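Wiring robot draws a full house at Ladeck open day

GRAMHOLM - The robot lab at Duggan opened its doors for an afternoon in December and 66 people signed in at the front desk. More than the parking lot could take. Doors at 1 p.m., first demo a half hour later, second one added on the spot for those stuck in the hallway.

Main draw was the wiring table. Ladeck, the firm that runs the lab, is trying to get robot arms to handle loose wires around a circuit board. Sounds dull. Wasn't.
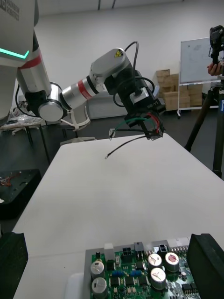
Last updated: December, 4:40 p.m.

Wires are the hard part, staff told the crowd. A box stays the shape it is. A wire bends, sags, swings when you move it, and the end you want is never quite where it was a second ago. So the arm goes slow. Visitors were asked to stay behind the tape and keep off the floor cables, which most of them did.

The board sits on the table, the arm comes in from over it, and the gripper has to hold on to something not much thicker than a noodle. One kid asked if it could tie shoes. Not yet, was the answer.

Ladeck says the work is aimed at small shops that still do this kind of job by hand, a few boards at a time. Lernetti, the parts maker out on the county road, has lent the lab 54 boards to practise on and wants them back in one piece. No word on whether a robot will end up on its own floor. A spokesperson said it was too early to talk about that and went back to teh coffee table.

Second demo used both arms, which seemed to go over best. Quieter room for that one, lots of phones up.

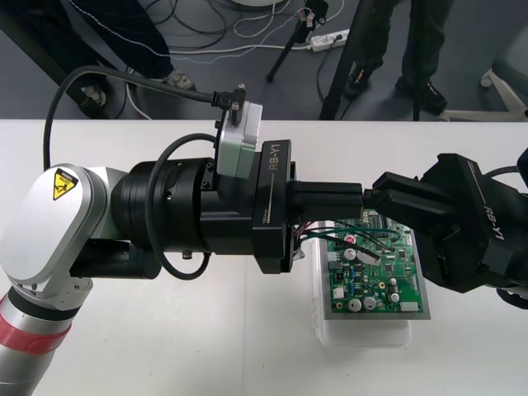
Two arms meet over the circuit board during the Ladeck open day in Gramholm.

Questions ran long. Jobs came up first, then cost, then noise. On cost, staff would not give a price. On jobs they said the lab has hired 2 technicians this year and is looking for more, applications at the front desk or by mail.

Some parents asked about school visits. Those start in the spring, groups need to book ahead and bring thier own lunch. Parking is behind the building, not on the street.

Another open day is planned for early summer. Date to come.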